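3.2 Surface clutter and reach distance

Households in the Totier sample kept more objects on worktops than those in Saragih, and the difference held across both survey rounds. Items used daily sat near the front edge; the rest drifted toward the wall. In Pretau, up to 70 percent of stored goods were boxed, and residents named box size — more than weight — as the main limit on where things were placed. The Finivari scale (four levels) was applied to each worktop by two raters.

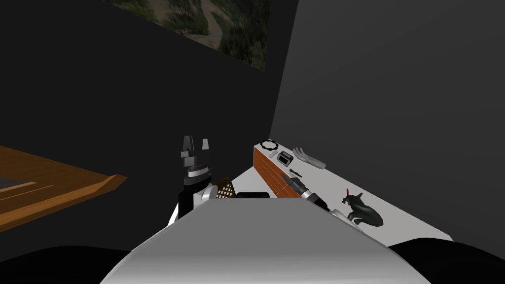 Figure 2. Box near a white surface, rendered view.

3.3 Rater agreement

Disagreements were confined to the two middle levels of the scale and were settled by discussion.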